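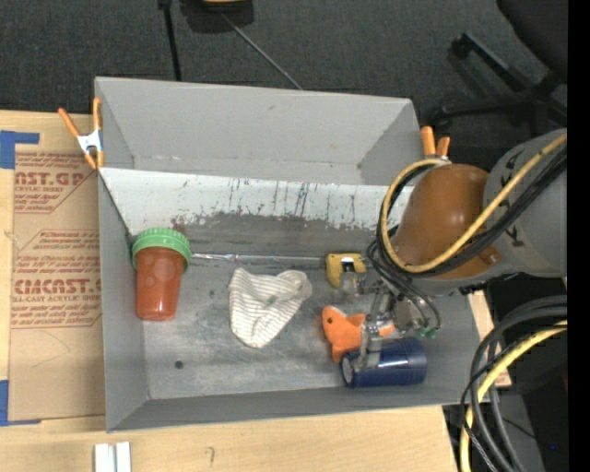
Why Does Metal Rust?

Last winter I left my bike behind the shed. I leaned it up in December, told myself I'd bring it inside after supper, and forgot all about it until spring. When I pulled it out, the chain had turned orange and would not budge. I was so mad! Then I got curious, and I've been a little bit crazy about rust ever since.

So what is that orange stuff?

Rust is what you get when three things meet up: iron, water and oxygen. Iron is the metal in nails, bike chains, old gates and cast iron pans. Steel is mostly iron too, so lots of steel things can rust. Oxygen is the gas in the air that you're breathing right now (go ahead, take a big breath). Water can be rain, or a puddle, or just the damp air in a basement.

When they get together, the iron grabs on to the oxygen and makes something brand new. Scientists call it iron oxide, with some water mixed in. You and I call it rust. It's a different material from the iron you started with. It's crumbly and it comes off on your fingers, and you can't make a good bike chain out of it.

Why does it keep going?

I wondered about this one for a long time. If you leave an apple slice out, the top goes brown but the inside stays pretty white. Why doesn't rust stop at the outside too?

Well, rust is flaky. It takes up more room than the iron did, so it puffs up and cracks and falls off in bits. Then there's fresh iron underneath, and the water and air can get at that. On and on it goes. A thin piece of iron can rust right through until there's a hole you can stick your thumb in (please don't, the edges are sharp).

Aluminum does something much smarter. It grabs oxygen too, but it makes a thin, tough skin that sticks tight and keeps the air out. That's why your soda can doesn't turn orange.

Salt makes it worse

My aunt lives in Weltovport, right by the ocean, and everything there rusts. Her mailbox rusted. Her gate rusted. There's an old fishing boat called the Tinis sitting up on the beach, and you can peel brown flakes off it as big as potato chips. Salty water carries tiny electric charges more easily than plain water does, and rusting needs those charges to move around. So salt speeds the whole thing up. Cars get it too, in places where people put salt on icy roads.

How do you stop it?

You keep the water or the air away. Paint works, until it gets scratched. Oil works – that's why you put it on a bike chain. Some nails are covered in a metal called zinc, and the zinc gets used up first so the iron doesn't have to. And stainless steel has chromium mixed in, which makes a skin kind of like the one on aluminum.

Janelle Mangubat, who fixed my bike, put on a new chain and showed me how to wipe it down and oil it. I was allowed to keep the old one. It's in a jar on my windowsill.

Try it yourself

Get 2 jars and a few plain iron nails. Ask a grown-up to help, and be careful with the points. Put some nails in one jar with just enough water to come halfway up. Put the rest in the other jar, totally dry, with the lid on. Look at them every day for a week. If you want a third jar, stir a spoonful of salt into the water for that one and see which nails go orange first.

Draw what you see each day, even if nothing's changed. My first drawings were super boring and then on day three I needed my orange crayon!

One more thing. Mars looks red because of iron in its dust that has joined up with oxygen. A whole rusty planet! I think about that when I oil my chain.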